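**Kanell puts two grippers through 2000 grasps and shares the results**

*For release in April*

Hi from the Kanell test bench! We've spent the last few months finding out which gripper we'd trust with the stuff people really have in their kitchens, and I get to be the one who writes it up.

The short version: we ran our own two-finger linkage gripper against the Plilby, a soft-fingered model we've liked for years. Each got 1000 grasps, so 2000 in all, on the same arm with the same controller (an Amin, running stock settings, because I didn't want anyone emailing me about tuning). The objects were bottles, bowls, cups and a few things from my own cupboard that I'd like back at some point.

Out of its 1000, the linkage gripper dropped or lost 51. The Plilby lost more on smooth, heavy items and fewer on thin-walled ones, and if all you handle is soft fruit and paper cups I'd still tell you to buy it. For bottles, though, I've changed my mind. A curved bottle wants to turn when you grab it low, and the stiff fingers gave us much less of that.

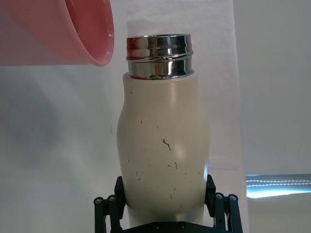 *Wrist camera view: our two-finger gripper holding a cream bottle low on the body, pink bowl tilted near the open neck.*

Pouring was the part I argued hardest to include. Picking something up is one job, but holding it steady while another container comes in close is a different one, and the wrist camera has to see the opening the whole time. We tried 6 camera mounts before settling on the one we're shipping. Shiny metal necks gave the early ones fits (so much glare!), and moving the camera a little helped more than any software change we made.

I should say what we didn't test. Everything was done indoors under steady light, and no object went above the weight of a full bottle. We also haven't run the linkage fingers long enough to say much about wear on the pivots. That's next.

The gripper and camera mount will be sold together as the Sultasum kit, with the mounting plate and cables in the box. Orders open this April through the Kanell website, and the full grasp logs go up the same day, drops included. If you run a lab or a small shop and want to borrow a kit before buying, write to our press desk and tell us what you need to pick up. Odd objects are very welcome.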